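Home Garden Talk > Edibles > Are pricey tomato seeds worth it?

arvo_h
17 July 2024
Paid for Pidlow cherry tomato seeds this year after reading everywhere that they beat the hardware store kind. Nine plants up, all healthy. Taste is fine. Just fine. Am I missing something or is this all marketing?

tinroofgarden
Marketing. A seed packet can't fix poor soil or a cloudy June. I grew Jirex next to a no-name red cherry for 4 years and my family never picked one over the other.

Kai Hellwig
Disagree, partly. Did you do it blind? People who say "no difference" usually tested as loosely as the people who swear there is one. I set mine out for the neighbors without names and one kind did go faster. 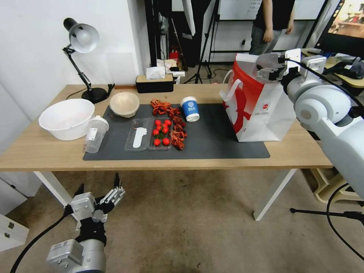 Cherry tomatoes in the divided tray.

tinroofgarden
"Went faster" could mean it was closer to the door. How many neighbors?

Kai Hellwig
Four. Fine, it's not science — but it's more than the catalog offers.

mossback
The catalog says 2,000 happy growers. Happy with what? Did anyone ask the ones whose seeds never came up?

arvo_h
That's the line that got me, I admit it. What do you all do about watering? I've read that cutting back near harvest makes them sweeter.

mossback
I've read that too. I've also read that it makes them split when the rain comes back. Try it on two plants and leave the rest alone.

tinroofgarden
And save seed from whichever one you like, if it isn't a hybrid. Check the packet first.

arvo_h
Packet says F1. Of course it does.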